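Jostbridge rental walk-through: my move-in safety checklist, with comments
Last updated 02/03/2021

I've been renting out the two-bedroom place on the Tam side of Jostbridge for a while now, and I go through this list before every new tenant gets the keys. People keep asking me for a copy, so I've typed it up with my own notes thrown in. It isn't a legal inspection! Your city will have its own form. Mine starts at the kitchen table and works outward, and I mark each item OK, FIX or ASK.

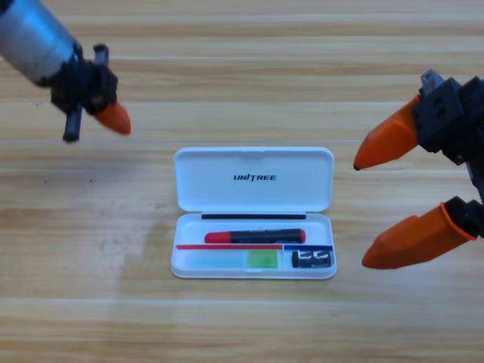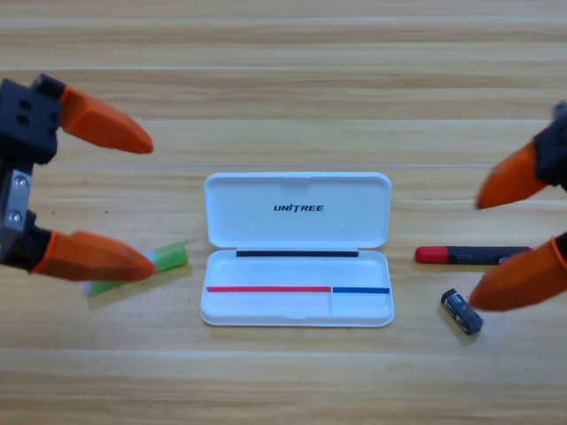 SMOKE ALARMS – OK
Hold the test button until every alarm in the place sounds off. Check the date on the back too, and swap any alarm that's past ten years old. The hallway one was yellow as an old tooth last time and I finally replaced it. New batteries at every changeover, even if the old ones still have some life in them (I put those in the TV remote).

CARBON MONOXIDE ALARM – OK
One outside the bedrooms, plugged in, green light on. Make sure a dresser hasn't been shoved in front of it.

KITCHEN OUTLETS – FIX
Press TEST, then RESET, on the ones near the sink. The left one wouldn't reset for me in November, so I've got the electrician coming back. Until then it has tape over it and a note. If you're a landlord reading this, please don't try to fix that one yourself off a video.

STOVE AND HOOD – OK
All the burners light, knobs turn off fully, anti-tip bracket is in place. That bracket is easy to skip and I skipped it for years, I'm embarrassed to say. Pull the stove out a little and look behind it with a flashlight. The hood filter was greasy, so it went through the dishwasher and came out looking pretty good.

FIRE EXTINGUISHER – OK
Needle in the green, pin in, hung by the back door where you can grab it on the way out. Mine's a Skimau and it's been fine so far.

WATER HEATER – ASK
Set to 120. No rust at the bottom, no drips from the relief valve pipe. There's a faint rumble when it heats up – probably sediment, but I want the plumber to have a listen before I call it OK. A flush and a new valve were quoted at $473, and I'd like to know if both are really needed.

STAIRS AND RAILINGS – FIX
Grab the handrail and lean on it like you mean it. The bracket at the top wiggles. Longer screws, into the stud this time. Treads are solid, and the light switch works from both ends.

WINDOWS – OK
Every bedroom window opens all the way and stays up without a stick. The back one sticks in damp weather, so I rubbed a candle along the track and now it flies up!

DRYER VENT – OK
Clean the lint out of the duct, then go outside and see that the flap opens with the dryer running. I pulled out a wad the size of a cat.

LOCKS – OK
New cylinders front and back, every time, no exceptions. Deadbolts throw all the way. The new tenant gets 3 keys and signs for them.

OUTSIDE STEPS AND WALK – ASK
One slab has lifted at the corner where the maple roots are. Fetenen wants $2,303 to redo the whole walk, and a grinder might take care of the lip for a lot less. I'm getting another price. In the meantime there's bright paint on the edge, and I salt it whenever it freezes.

STILL TO DO BEFORE KEYS
Electrician for the sink outlet
Screws for the handrail
Plumber to listen to the water heater
Second price on the walk
Copy of this list to the tenant, signed by both of us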